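Open-case check, Dell tower, bench 3
Orside workshop, November round
Checked by: Oratile Mabuza
Read over by: Sizwe Visser

I've filled this in the way I always do, with too many comments, so skip to the action list if you're in a hurry (Sizwe, I know you will!).

1. Mains lead unplugged before side panel comes off
OK. I put the lead on the shelf behind me so I'm not tempted.

2. Wrist strap on and clipped
OK, once I found it. We really do need a second one on this bench — I've asked Petronella twice now.

3. Tower lying flat and steady, nothing under it
OK. It's on its side on the slatted bench and it doesn't rock.

4. Asset sticker matches job sheet
OK. Job 833 on both.

5. Processor socket
COMMENT. Socket is empty and the bracket is standing open. I'm not happy leaving it like that, one dropped screw and those contacts are done for. Please find a plastic cover. Gualtiero used to keep a tub of them next to the Sitident labels.

6. Drive, caddy and bay
OK to go ahead. Blue caddy, label readable, and I'd like everybody to look down into the bay for stray cables before the drive goes anywhere near it.

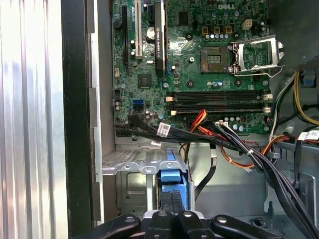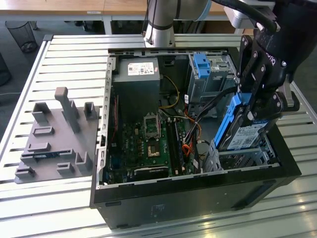
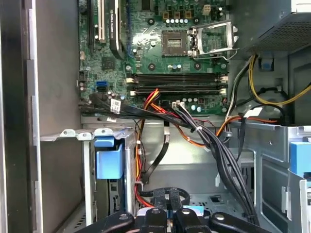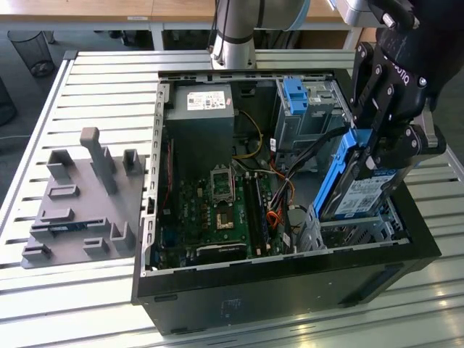 Same Dell tower in all four, side panel off.

7. Cables clear of fan paths and sharp edges
COMMENT. There's a lot of cable in this model and it likes to wander across the board. I'd add one more tie on the drive side, loose enough that you can still get a finger under it. Don't pull it tight like we did on the Kruger batch, that was a miserable afternoon of snipping and redoing!

8. Power supply label present
OK.

9. Coin cell
NOT TESTED. The meter was out with Ayanda until 3, and I had to close the sheet before then. Please do it when it's back and write the reading in the margin.

10. Dust
OK after a quick brush. No canned air indoors, please, it just moves the stuff to my side of the room.

11. Screws in the tray, tray labeled
FAIL, and it's my own fault. Tray was there, label wasn't. Fixed before I signed.

12. Walkway behind bench clear, 700 mm minimum
OK now. The Fundodora boxes were sticking out again, so I pushed them back under the window.

Action list
Socket cover — Gualtiero
Extra cable tie — me, tomorrow morning
Coin cell reading — Ayanda
Second wrist strap — Petronella, pretty please

Panel stays off until the first three are initialed. Sheet goes in binder 93, the one with the broken ring.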